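Gurnia Fingertip Pad Set for Parallel Grippers

Service notice - Jul 22, 2022

Replacement pads for two-finger parallel grippers, sold in packs of 3 pairs. Please read the fault notice before ordering pads for round or smooth-skinned produce.

Fault notice: early close on rimmed plates

Alside reported failed picks in its simulated fruit cell. With the tool set low over a rimmed plate, a fingertip could touch the rim before the fruit was between the fingers. The controller read the contact as a grip and started the lift. Of 100 trial picks on the affected settings, 98 ended with this fault. The test layout uses mangoes on a white plate, with cans and a soya drink carton left on the table as obstacles.

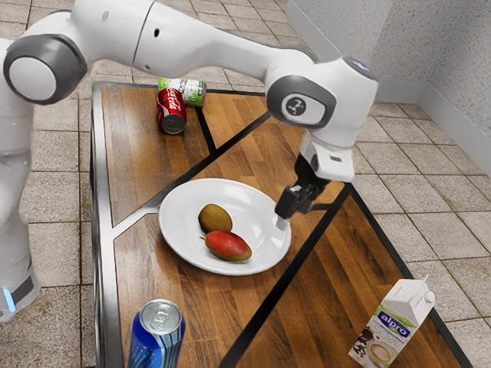 Cause

The contact threshold shipped in the February profile was too low. Any side load on one finger was accepted as a closed grip. The pads are not at fault and do not need to be returned.

A second report from the Tarnumstead site concerned fruit position. The plate has a ridged rim, and fruit lying away from the center leaves uneven clearance on its two sides.

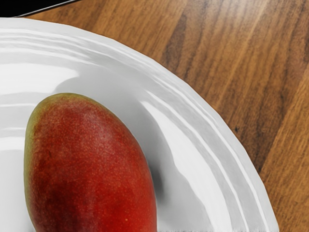
Mango on the ridged plate, close view.

Corrective action

1. Stop the cell and load the Ayaaba profile. It requires contact on both fingers before lift.
2. Set the contact delay to 600 ms.
3. Jog the tool down over the plate at low speed and check the gap between each finger and the rim.
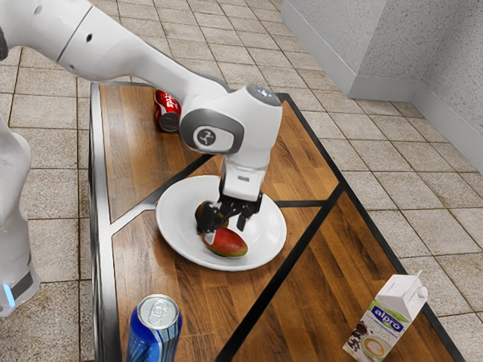

4. Run one pick with lift disabled. If fault code 98 returns, raise the approach height and repeat step 3.

Safety

Keep hands off the table while the arm is enabled - a false grip signal starts the lift without further warning. This applies to physical cells running the same profile.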